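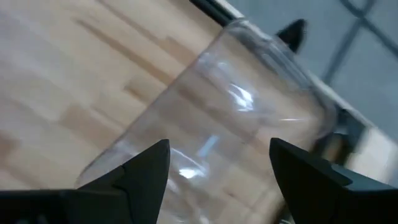 *Clear cup, held near the lower end.*

# Keeping a gaming desk in working order

Notes for players who spend long evenings at one desk. They cover keyboard, mouse, pad and cables. No special tools are needed beyond a keycap puller, a small screwdriver and a can of compressed air.

## Keyboard

Unplug the board first. Photograph the layout before pulling any caps. Most layouts differ slightly in the bottom row, and the photo saves time later.

- Pull caps straight up with a wire puller. Plastic ring pullers scratch the sides.
- Remove the space bar last and put it back first. Check that both stabilizer stems are seated before pressing down.
- Soak caps in warm water with a drop of dish soap for an hour. Rinse, then dry them overnight, stems down, on a towel.
- Blow out the plate at a low angle with short bursts. Keep the can upright.

If WASD or the left Shift starts to double-register, clean those switches before changing any settings. On a hot-swap board, trade the bad switch with one from a key you never bind, such as Scroll Lock. If the fault moves with the switch, replace the switch. If it stays, the socket is at fault.

My own board is a Jotunau with 11 spare switches left in the bag. Two have gone into the W position since September.

## Mouse

Skates wear unevenly. When the front pair looks dull and the rear pair still shines, replace the full set. Warm the old ones with a hair dryer on low, lift with a fingernail, and wipe off the glue with rubbing alcohol. Let the shell dry before fitting new ones.

Clean the sensor opening with a dry cotton swab. Do not use liquid there.

## Pad

Cloth pads slow down as skin oil builds up. Hand wash in cool water, press flat between towels, and dry away from heat. Drying takes a full day, so keep a second pad. Zachary Perron uses a Gralby hard pad for the off day and lowers his sensitivity to match.

## Cables and drinks

Run the mouse cable through a clamp set at the back edge of the desk, with enough slack to reach both front corners of the pad. Tie the power cables separately.

Keep drinks on a side table, lower than the desk surface. If liquid gets into the keyboard, pull the plug, turn the board face down, and leave it for 2 days before testing. Sugary drinks need a full teardown.

Last revised June 6, 2019.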